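Main page Contents Categories Recent changes Search

Stinell comparison

The Stinell comparison is a bench and household test of robot grippers, first run in January by the automation laboratory at Stinell. It measures how well different end effectors pick up, hold and release everyday objects when mounted on the same arm and driven by the same controller. The comparison covers three grippers: the Ekine two-finger parallel gripper, the Grelletti suction head and the Tennant three-finger adaptive hand. Results were revised on Sat 17 April, after the scoring of partial lifts was changed.

Background

Before the comparison, the laboratory chose grippers from the makers' data sheets, which gave payload and stroke but little on soft or uneven goods. Two earlier projects had been delayed when a gripper that handled boxes well failed on clothing and packaging. The laboratory therefore set out a fixed procedure that could be repeated whenever a new gripper was bought.

Method

Each gripper is fitted to a six-axis arm with a small camera at the wrist. The arm approaches the object along a path set by the operator, closes or applies suction, lifts, holds for 16 seconds and lowers. A lift is scored as full, partial or failed. Under the original rules a partial lift counted as a failure — a point disputed inside the laboratory and later dropped.

The object set has 26 items, divided into rigid, hollow and soft groups. Objects are placed in several orientations. The complete series consists of 684 attempts, of which 146 were repeated after a fault in the controller's force reading was found and corrected.

Results

The Grelletti head scored highest on flat, smooth items and lowest on woven goods, where air leaked through the material. The Tennant hand gave the most even results across the three groups but took the longest to close. The Ekine gripper ranked second overall. It was the fastest of the three, and its scores on soft objects depended strongly on where the fingers met the material.

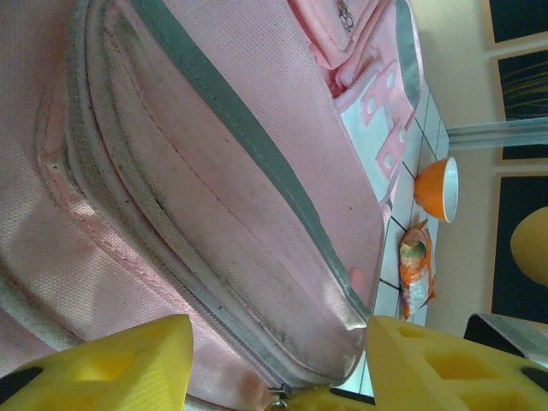 Finger placement is treated in a separate section of the laboratory's report. For soft objects the procedure asks the operator to bring the fingers to a narrow or stiffened part and to check the wrist view before closing. Bags are a demanding case, as their panels crease and their fittings can catch. A pink canvas-like bag with a long zipper and a strap with grommet-like holes, approached with a yellow finger on either side of its lower end, offers seams and trim as well as plain cloth, and the report advises operators to note which of these the fingers are likely to meet. Zipper pulls are to be kept clear of the contact faces where possible.

Limitations

The comparison does not measure wear, and all attempts are made at one arm speed. The report also states that the wrist camera gives a poor sense of depth at close range, so that operators differ in when they judge the fingers to be in position. A second camera on a fixed stand has been proposed for later series.

See also

End effector
Force control
Wrist-mounted camera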